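Wellano Props and Display Items Group
Minutes, December meeting, 16:00

Present: Sarita Bhardwaj (chair), Wekesa Tanui, Rizal Santoso, Rohani Liew
Remote: Soudabeh Kermani
Minutes: R. Liew

1. Previous minutes
Accepted with one correction. The storage bin in item 4 should read 28, not 26.

2. Kitchen set, food items
Discussion of item 1231, ear of corn, yellow. The kernels are raised and run in rows, and the color is lighter along the upper side. The item is entered under Vegetables. R. Santoso proposed moving it to Grains. Not agreed; the heading stays. The entry still lacks a length and a weight.

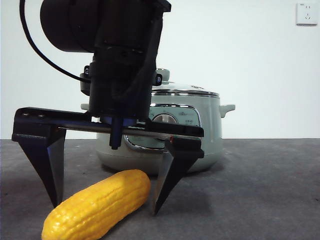 Wekesa Tanui asked that length be taken along the long axis, end to end, and that the same method apply to every item in the Ekthorpe list. He noted that the carrot and the eggplant were entered by two different methods and can't be compared. Agreed. Both to be measured again.

3. Tabletop
The gray top has light dusty patches and faint scuffs. S. Bhardwaj wants it wiped with a damp cloth before each setup and dried before anything is placed on it. Scuffs to be left alone. A quote from Harms for a replacement top was tabled and deferred to the spring budget.

4. Cookware
The pale gray-white ceramic pot is to be listed with its lid as a single entry. The ring-shaped side handle goes in the notes column. S. Kermani reported that the Wusus order form has no field for lids and that the lid should be written in under Remarks.
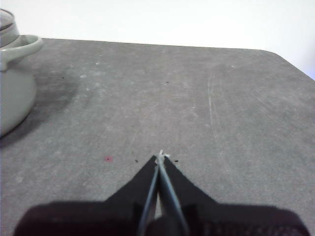 R. Santoso: Does the lid get its own label?
S. Kermani: One label for the set, on the underside of the pot. The lid stays blank.

R. Liew to print labels. The present roll holds roughly 2000, enough for the full list.

5. Actions
WT: measure corn, carrot, eggplant
RL: labels, corrected bin number
SK: revised Wusus form
SB: cloths

Closed 17:10.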